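夜の部屋でハンドトラッキングを使うときの照度と配置

3月5日
印刷する | メールで送る

Ciltineで夜間にFunlowを動かしたときの、部屋側の条件を残しておく。アプリの感想は別に書くつもりなので、扱うのは照明、窓、壁、床、それと机の上の物だけになる。

Funlowはコントローラーを持たず、素手で空中の部品をつまんで組み立てるソフトである。手の認識はヘッドセットのカメラに頼っているため、部屋が暗いと指の追従が落ちる。1月にSusthamの会議室で試したときは、天井灯を半分落としたままだったこともあり、親指と人差し指を閉じた判定がしばしば外れた。その反省から、今回は最初に照度を測った。

測定位置は体験者が立つ場所の胸の高さ。天井の照明をすべて点けた状態で577ルクス、体験者が壁側を向き、測定者がその背後に立つと548ルクスになった。差は人の影によるもので、認識には影響しなかった。600を超えないと不安だと前回のメモに書いていたが、撤回する。

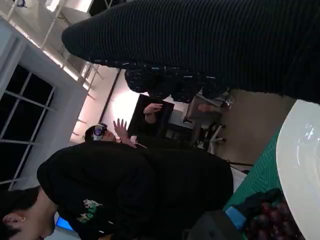 窓は昼と夜で別物として考えたほうがよい。昼は外光が強すぎることが問題になり、夜はガラスが鏡になることが問題になる。外が真っ暗で室内が明るい場合、ガラスには照明の列がそのまま映る。頭の位置の推定に使われる特徴点が映り込み側に取られると、歩いたときに床がわずかに流れる感じが出る。ブラインドを下ろせば済む話だが、下ろすと換気のための開閉が面倒になる。今回は下ろさずに、体験者の初期の向きを窓と平行にした。この向きで気になるほどの流れは出なかった。

白い壁についても書いておく。均一に明るい面は特徴点が少なく、単独では目印にならない。ただし手の背景としては優秀で、肌と壁の境界がはっきり出る。頭の追跡には不利、手の追跡には有利という関係になる。壁の前に暗い色の四角い物が一つあるだけで、頭の側はかなり安定する。ポスターでもモニターでも箱でもよい。Shakyaの小型スタンドライトも持参したが、壁に濃い影が出て手の輪郭が二重に見えるため、途中で消した。天井からの光が足りているなら補助灯は要らない。

服の色は以前から気になっていた。黒い長袖で黒い背景の前に立つと、手首から先だけが浮いた状態になり、前腕の向きの推定が荒れる。自分の環境では、袖を少し上げて手首を出すと改善した。見学者の服は何色でもよい。ただし見学者の手が体験者の手の近くに入ると、三本目の手として拾われることがある。操作を教えるときは、横から手を出さずに口で言うのが確実である。「もっと右」は誰の右か分からなくなるので、「利き手側」と言うことにした。

床は明るい無地のほうが足元を見つけやすい。境界の設定は立ち位置から一歩分の余裕を取り、キャスター付きの椅子はその外へ出す。キャスター付きは足が放射状に広がるため、座面だけを見て距離を決めると、つま先が先に当たる。これは1月に自分で確かめた。

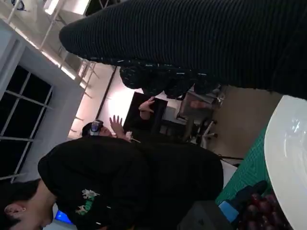 机の上の物についても決まりを作った。手だけで操作するソフトでは、体験者が机の縁の位置を忘れて腕を下ろすことがある。コップは置かない。皿を出すなら体験者の可動範囲から外し、縁が机の端からはみ出さないようにする。カッティングマットの上に皿を載せると滑りにくくなる。陶器を机に直接置いたときに出る音も小さくなり、音声を聞き取りたい人には都合がよい。マットの方眼は、物の位置を元に戻すときの目安にもなる。

食べ物は果物に限るなら許容範囲と考えている。油の出る菓子は、次にヘッドセットを受け取った人のレンズに指紋が付く。ぶどうは一粒ずつ取れて切る必要がないが、洗ったあとの水気は残る。手を拭く紙を皿の隣に置き、レンズ用の布とは離しておく。以前、この二つを並べて置いて取り違えた。紙で拭いたレンズには細かい傷が入り、暗い画面では今でも分かる。

当日の手順は次のとおり。

1. 天井の照明をすべて点ける
2. 胸の高さで照度を測る
3. 椅子と荷物を境界の外に出す
4. 初期の向きを窓と平行にして境界を登録する
5. 手を開いて顔の前に上げ、指の認識を確認する
6. 体験者を交代するときは5だけやり直す

5は省略されやすいが、やったほうがよい。指を開いた状態で一度認識させておくと、その後のつまむ動作が安定する。手の大きさの推定がこの時点で更新されるらしく、前の人と手の大きさが違うほど差が出た。仕様書に記載は見つからなかったので、経験則として扱っている。

一人あたりの時間は19分とした。うち7分が装着と調整で、残りが操作になる。短いように見えるが、腕を上げ続ける操作は肩に来るため、これ以上延ばすと後半の入力が雑になる。肘を体に付けたまま操作できる配置にFunlow側で変えられるなら、もう少し延ばせるかもしれない。設定画面の「作業面の高さ」を下げる方法を試したが、下げすぎると手がカメラの視野から外れた。へその少し上が下限になる。

次回は同じ部屋で、ブラインドを下ろした条件と比べる。照度計の電池の残りが少なかったので、替えを一組買い足しておくこと。

コメント 7件 | シェア 19
印刷する | メールで送る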